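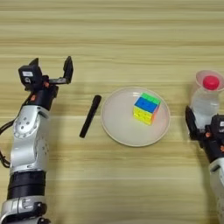 When a Workbench Robot Arm Drops or Crushes Things: Shop Tips

Filed under: Benchtop machines, Safety

We have run small two-arm setups on a bench at the Stodidport shop long enough to have broken a fair number of cups. Most of the trouble comes down to grip, cables and what was left on the table. These are the notes we keep by the bench, cleaned up a little.

The fault that started this page

In January one of our arms lost its grip on a tumbler of water halfway through a lift. The tumbler landed on its side and the water ran along a seam in the bench top to a power strip. The strip tripped and both arms went limp, and the one that was still holding a plate let that go too. We lost the plate and 2 hours. The arm itself was fine. One screw at the base of a finger had backed out, and the finger was twisting under load.

If an arm drops something

Press the stop first. Don't reach in to catch the object. The arm may still be finishing its move, and pointed fingers can give you a nasty jab.

Unplug at the wall before you mop up. Dry the bench top along the grain and get a rag into any joins between boards.

With the power off, wiggle each finger by hand. There should be no side play. If there is, take the screw out, clean the threads, add a drop of medium thread locker and put it back snug. Leave it overnight.

Wipe the gripping faces with rubbing alcohol. Dish soap leaves a film that makes plastic slide.

If an arm squeezes too hard

Thin plastic cups show it first. Look for a crease near the bottom. Our controller software, Skikari, keeps the last force setting even after you change the job, so a number meant for a heavy jar gets used on a cup. We now write the setting on masking tape and stick it to the bench. Ours is 9 for cups and 66 for jars. Your scale will be different, so work up from the lowest setting with something you don't mind losing.

Grip low on a cup, where the wall is stiffer. A bottle standing inside a cup makes it top-heavy, so slow the lift down.

Error 842

On Skikari this means the arm felt a push it did not expect. Nine times out of ten for us it was a cable pulled tight. Leave a loose loop beside each joint and move the arm by hand through its whole reach with the power off. If the cable goes straight anywhere, give it more slack. Don't tape it flat to the arm - it will pull out at the plug.

Clearing the bench

Pens are the worst. They roll under a wrist and jam it, or get flicked across the room. Take off anything that isn't part of the job.

Use plates with a rim for small items. A block or a toy cube stays put on one and skates around on bare wood.

Bench finish

We use Swanson paste wax on the top, one thin coat, buffed hard. Too much and everything slides. The Plora rubber mats held objects better, but the edges curled and a finger caught one, so we took them up.

Check the finger screws again after the first week.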